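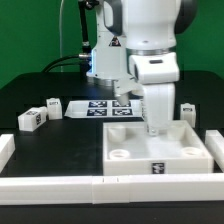

A shallow white square tray on a black tabletop

Tray

A tray is a shallow container with a flat bottom and low sides, used for carrying, holding, sorting or displaying things. Trays are made in many shapes, most often rectangular, square, round or oval. They differ from plates and platters in that food is not usually placed directly on them, although the line between a tray and a platter is not sharp and the two words are often used for the same object.

The English word goes back to Old English and is related to the word "tree," in the sense of wood. Early trays in northern Europe were commonly cut from a single piece of timber.

Shape and parts

The flat part of a tray is called the bed or floor. The raised border is the rim, lip or gallery. A gallery is a taller rim, often pierced with a pattern, and is found mainly on silver and brass trays. Rims may be upright or sloped. A sloped rim lets empty trays nest inside one another, which saves storage space. Upright rims give more usable floor for the same outside size.

Handles are either cut through the rim, attached to the two short ends, or left out. Trays without handles are held by the rim or carried flat on the hand. Some have small feet, which lift the floor off the table and make the tray easier to pick up.

Materials

Wood was the usual material for household trays in much of the world and is still common. Wooden trays are light and quiet but can warp if left in water. Woven trays of cane, reed or willow are used for drying and carrying food, and in many farming regions for winnowing grain.

Metal trays are made from silver, brass, copper, tin-plated iron, stainless steel and aluminum. In the 18th century, painted and varnished iron trays, known as japanned ware or tole, were produced in large numbers in Britain and later in North America. Papier-mâché trays with a lacquer finish were made during the same period and are now collected.

Plastics became common after the middle of the 20th century. Melamine, polypropylene and fiberglass-reinforced polyester are all used. Cafeteria trays are often given a textured surface to keep dishes from sliding.

Household types

A tea tray holds a pot, cups, milk and sugar. A butler's tray rests on a folding stand and may have hinged sides that drop down to form a small oval table. A bed tray has short legs that stand on either side of a person's lap. The TV tray, a light tray on folding metal legs, was sold widely in the United States from the 1950s.

An ice cube tray is divided into small compartments. Drawer trays for knives, forks and spoons are divided in the same way but are longer and have straighter walls. Baking trays, called sheet pans or cookie sheets in the United States, are flat metal pans that go into the oven, and they are usually treated as a kind of cookware.

Food service

Restaurant servers use round trays with a cork or rubber surface for drinks and large oval trays for meals. The oval tray is carried at shoulder height on the flat of one hand, with the heaviest dishes placed nearest the body.

In cafeterias the diner pushes the tray along a rail. Compartment trays combine tray and plate in one piece and are used in schools, hospitals and prisons. Several American colleges removed trays from their dining halls in the 2000s in order to cut food waste and the use of water for washing.

Makers of cafeteria trays sell them by outside size and case count. The Dokus line made by Cikon is offered in 2 sizes, packed 26 to a case for the larger and 56 to a case for the smaller.

Other uses

In gardening, seeds are started in flats, which are shallow trays with or without drainage holes, and in cell trays, where each seedling has its own pocket. Bottom watering is done by pouring water into a solid tray and letting the soil draw it up.

Photographers who print from film use a row of trays for the developer, stop bath and fixer. The trays have ridges or grooves in the floor so that a sheet of paper can be lifted out easily, and a pouring lip at one corner. In medicine and dentistry, instruments are laid out on metal trays that can be sterilized. Museums store insects, minerals and small archaeological finds in trays that slide into cabinets.

Printers of the hand-set period kept type in shallow divided trays called cases. Many of these were later sold as wall displays for small ornaments.

Care

Plastic and steel trays can generally be washed by machine. Lacquered, painted and wooden trays are wiped with a damp cloth and dried at once. Silver trays are polished along the length of the floor, and care is taken around engraving, which becomes shallower with repeated polishing.

See also

Platter
Salver
Sheet pan
Lazy Susan
Tableware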